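Do color-coded storage bins really make a household use less stuff?

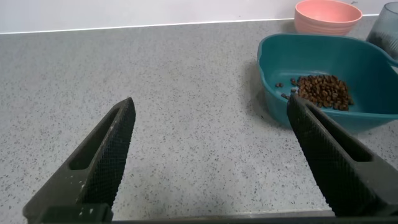
The teal one.

Pukdale Home Forum > Organizing > General

prarer_skeptic
Posted 7:42 pm
My sister-in-law sent me the Enia home reset plan, 60 pages of it, and the big claim is that sorting everything you own into color-coded containers cuts household spending because you stop buying doubles. Teal is for "daily," yellow is for "weekly," and so on. There is a chart. The chart has no numbers on one side.

I have no problem with plastic tubs. I own plenty. What I doubt is the part where the color does anything. Has anyone here kept receipts before and after? I don't want to hear that you feel calmer.

marlowe_k
Posted 7:58 pm
I feel calmer.

OK, real answer. I did it last August and my grocery bill went down, but I also quit buying lunch meat that month and my son moved out. So take that for what it's worth.

jprasertsri
Posted 8:15 pm
Jirayu Prasertsri here, I used to post under a different name before the site changed over. I ran a supply room for a dental office and we color coded it. It helped with one thing, which was new hires. They could be told "get it out of the blue" and come back with the right item. The people who had been there for years never looked at the colors. Ordering went down when we put a sheet on the door and made everyone write down the last box of anything.

So my vote goes to the sheet. You could have done it with brown cardboard.

prarer_skeptic
Posted 8:21 pm
That is about what I suspected. A list on the door costs nothing and you can't sell it with a 60 page plan.

TinaFromUnit4
Posted 8:40 pm
I think you two are being hard on it. A list only works if people write on it. I have three kids and a husband and not one of them has ever written down that we're out of anything. They do put batteries back in the yellow tub, because it's yellow and they can see it from the hallway. Is that science? No. Do I own fewer stray batteries than I did? Yes.

prarer_skeptic
Posted 8:52 pm
Did you count the batteries before?

TinaFromUnit4
Posted 8:54 pm
No I did not count the batteries before.

gus_pangilinan
Posted 9:10 pm
The plan says it is based on a survey of 2,000 homes. I went looking for it. The page it links to is a sign-up form. I wrote to them and got back a coupon for a set of lids.

If you read the fine print under the chart, only 191 people answered the follow-up, and those were people who had already bought the full set. Of course they said it worked. I paid for a treadmill once and I'd have told you that worked too.

marlowe_k
Posted 9:17 pm
How much is the full set?

gus_pangilinan
Posted 9:19 pm
$100 before shipping. Lids are separate.

jprasertsri
Posted 9:33 pm
Lids being separate tells me plenty. You'd have to not buy a lot of double ketchup to get that back.

One more thing on the colors. Two of our shades were close, a green and a sort of sea green, and under the supply room light they looked the same to half the staff. We had gauze in the wrong one for weeks. If you do this, stick to colors that are far apart and write the word on the front anyway.

TinaFromUnit4
Posted 9:41 pm
See, I agree with writing the word on the front. I never said buy their set. Mine came from the dollar aisle and the yellow one used to hold sidewalk chalk.

prarer_skeptic
Posted 9:56 pm
Fair. Then what you have is "put things where people can see them," and I've got no quarrel with that. My quarrel is with the spending claim. I'm going to keep my receipts for two months with a list on the pantry door and no new tubs, then two months with the tubs. I know one house proves very little. It's still one more house than I've seen any figures for.

marlowe_k
Posted 10:04 pm
Do the tubs over the holidays and they'll look terrible.

prarer_skeptic
Posted 10:06 pm
Good point. I'll start the list part now and skip December.

gus_pangilinan
Posted 10:12 pm
If anybody wants the lid coupon, message me. It expires at the end of August.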